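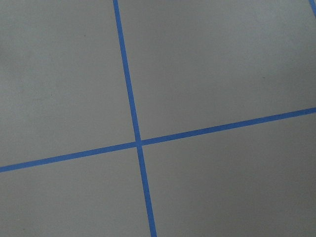 Fig. 1. Two strips of tape crossing, from the wrist camera.

Cell Care, Unit 7: the two-arm table
Notes by Chathurika Uddin, Darkcombe lab

Hi all! You'll each get a turn looking after the cell, so let's start with the tape, my favorite part (I know, I know). Our grid is how we check that both arms still agree on where the table is. Jog each wrist over a crossing, compare it with the saved view, and write the offset in the log. If a strip has lifted, replace the whole strip – patches creep!

Next come the grippers. Send both arms to a piece of cloth at slow speed and watch the cables while the wrists turn. You want a nice easy loop with no tugging at the connector.
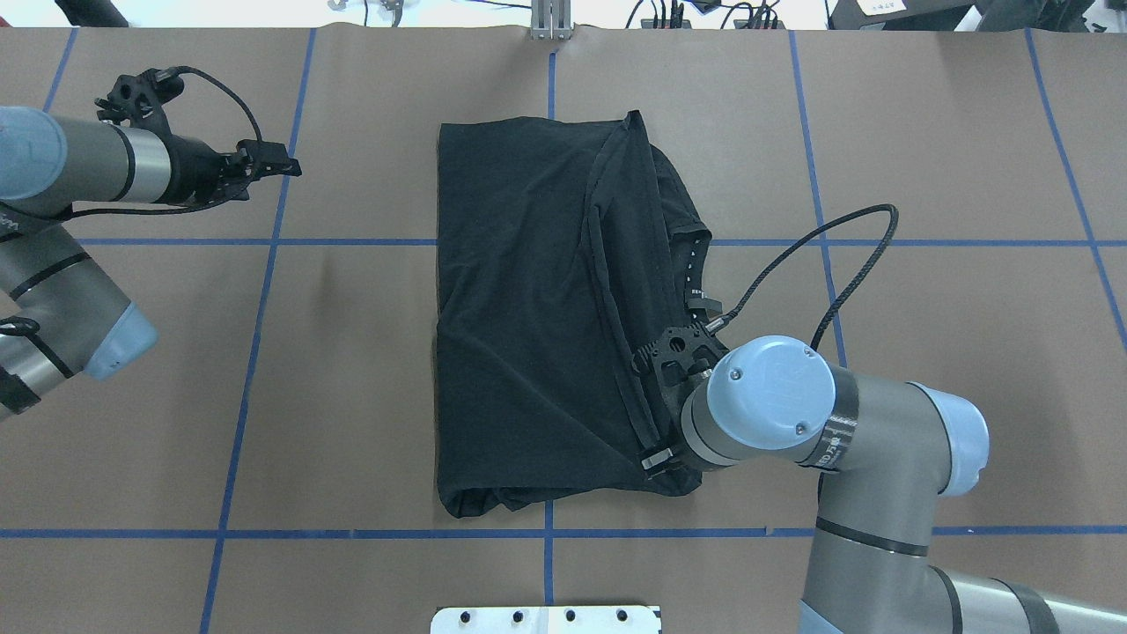

Test cloth and paper

Open the grippers, back both arms off and look at what's left on the table. I like dark cotton on brown paper, it's so easy to spot a shifted fold. Smooth the paper before you start again.

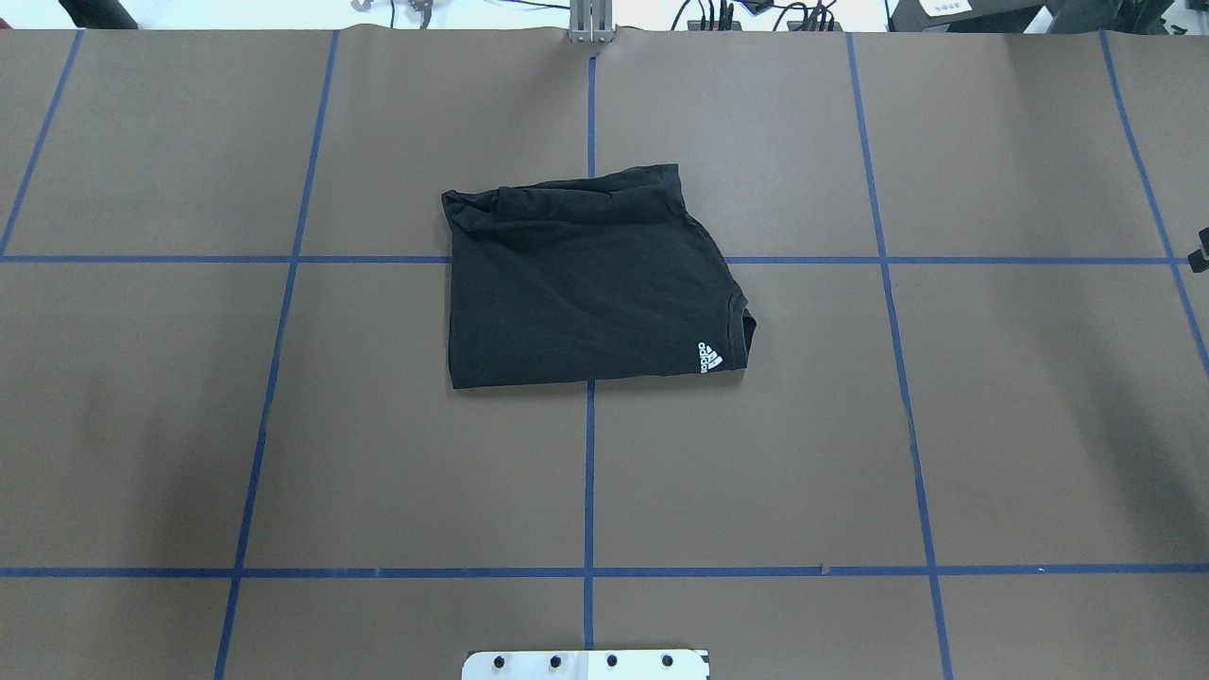

Fig. 3. Folded black T-shirt lying over the central tape line.

Run 60 slow cycles after any change, and stay by the pendants the whole time. Iker Lozano will sign your log for this part,

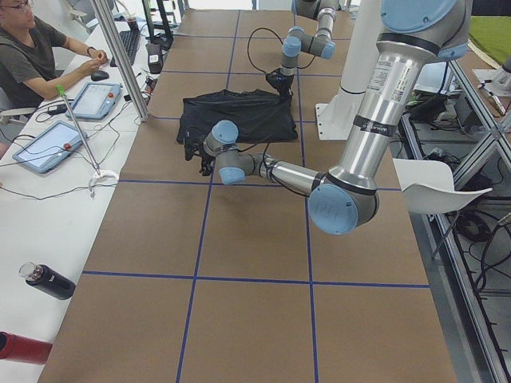 and he does read it, so please put in the small stuff too! Finger pads get swapped at 3,000 cycles, and the spares are in the Kramer drawer.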